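Packing and Sorting Assistant (part-time), Konaddale

Lerine, household supplies refill and delivery
Reports to: Cheuk-hei Yuen, packing lead
Hours: 30 per week, mornings, start 7.30 am
Contract: 6 months, renewable
Start: January

Lerine collects, sorts and sends out small household goods in bottles, tubs and pouches. Orders come from homes and small offices in Konaddale and the surrounding district. We are looking for one packing and sorting assistant to join the morning shift.

The work

Orders are made up by hand at standing height. Each order is put together on a table, checked against its slip, bagged and moved to the outgoing shelf. A typical order holds a few small containers of mixed shape. A full shift covers nearly 50 orders.

Duties are as follows.

Pick items from stock according to the order slip. Match the label on each item to the slip by reading it. Cap colour is not a reliable guide, as two suppliers use the same colours for different contents.

Stand all items upright on the table before bagging. Check that caps are closed and labels are legible. Set aside anything with a split cap, a torn label or a sticky outside.

Place heavy containers in the bag first and small bottles last. Tie the handles once only.

Return unused bags to the bag drawer at the end of the shift. Crumpled bags may be flattened and used again if they have no holes.

Wipe down tables between orders that contain cleaning products and orders that do not.

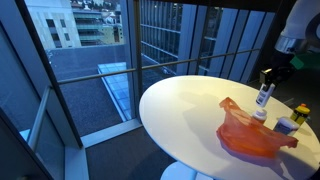
Bottles, a container and an orange bag on a round white table by the window.

Place of work

The post is based at our Konaddale site, unit 41, on the upper floor. There is a lift. Daylight is good for most of the year, and blinds are not fitted on the window side. Staff who find glare a problem can ask for a place on the inner side of the room. Glossy tabletops show every mark and are cleaned with the spray provided — no abrasive pads.

Heating is on from 7 am. Lockers, a kettle and a fridge are available. There is no staff parking; the bicycle store is at the rear entrance.

What we need from you

You must be able to read small print on labels, with glasses if needed, and to stand for most of a shift. You must be able to lift a full stock crate to table height. Written English good enough to fill in the fault sheet is required. You must have no known allergy to scented cleaning products.

Experience in a pharmacy stockroom, shop or parcel depot is useful but not required. Training takes place on the job during the first two weeks. Order slips use our own short codes, and a printed key is kept at each table.

Pay and leave

Pay is by the hour and is set out in the pay sheet sent to all applicants. Breaks of 15 minutes are paid. Leave is worked out in proportion to hours. Gloves and an apron are supplied; closed shoes are not.

How to apply

Send a short letter and a list of previous jobs to Lợi Mạch at the Konaddale office, by post or by hand. Please state the earliest date you could start and any mornings you cannot work. Applicants called in will be asked to make up three sample orders, which takes less than an hour and is paid at the normal rate. Travel costs within the district are refunded on production of a ticket.

Questions about the shift pattern should go to Cheuk-hei Yuen, who can be reached at the packing desk until 1 pm.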